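Best order for the Lorum comics? Just finished book 2 and I'm hooked

inkwell_dan
Posted Monday
So I picked up the first Lorum collection at a library sale, knowing nothing, and read it in one sitting. Then I went back to town for book 2 the next morning (that ending with the drowned gate!!). Now I'm looking at the rest of the shelf and it's a mess. There's the main run, there's Lusard, there's the Beler one-shots, and the store guy told me to skip straight to the Pitkänen years. What do I read next?

mothlight
Oh you are in for such a good time. Lusard next, no question. She shows up in the main run at book 4 like you're supposed to know her already, and if you've read her solo series first that entrance is one of the best pages in the whole thing. I yelled.

quarterbin
Have to disagree with mothlight. Lusard's solo book gives away who built the gate. It's right there in the second chapter! Stay with the main run through book 5, then go back for her. I came in that way and the gate reveal knocked me flat.

mothlight
But the gate isn't really the mystery, is it? You can guess the builder from the armor in book 1. What you can't get back is meeting Lusard in her own story, when she's still scared of the water and has no idea how strong she is.

quarterbin
I did not guess it from the armor lol. I may be slow

greycape7
Both fine. What I'd push back on is the store guy. The Pitkänen years are gorgeous (those double-page sea battles, wow) but they start right after a war you haven't seen yet. Half the names mean nothing. I tried it and bounced off for a whole year.

inkwell_dan
OK so no Pitkänen yet. Is the Beler stuff worth it? It's in a box for 500 pages and the type looks tiny.

greycape7
Beler is my favorite character in the entire series so I'm the wrong person to ask, but YES. He loses nearly every fight he gets into and keeps showing up anyway. The one with the lighthouse is only 7 pages and I think about it all the time.

tallyho_reads
Mixed on Beler here. The lighthouse one is great, the tournament ones feel like filler to me. Nobody stands a chance against the Salt Knight and you know it from the first panel.

greycape7
Filler!! The tournament is where he learns the shield trick! Without that, his stand at the bridge makes no sense at all.

tallyho_reads
Fair, I'd forgotten the shield trick starts there. Still too long.

mothlight
We've got the big paperback of everything here too, all 1000 pages of it. Lovely thing, but my wrists gave up and I went back to the single volumes. Weekend reading spot:

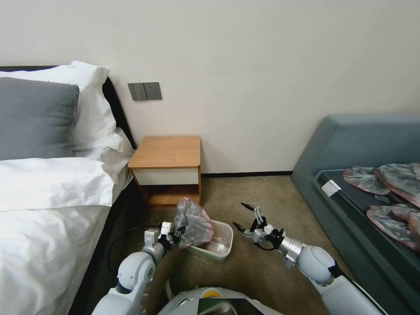
Does the big paperback include the Beler one-shots?

quarterbin
Only the lighthouse story and the bridge story are in there, both at the back after the main run. For the tournament you need the box.

inkwell_dan
Good to know, thanks! I think I'm going main run to book 5, then Lusard, then the Beler box. Sorry mothlight, I haven't guessed the builder and I'd like to be surprised.

mothlight
Forgiven. Come back and tell us when you hit her page in book 4, I want to hear about it even if you do it in the wrong order :)

tallyho_reads
Also don't read the introduction to book 3 until you've finished book 3. It spoils the duel in the first paragraph.

inkwell_dan
Just flipped past it with my hand over the page. Starting tonight!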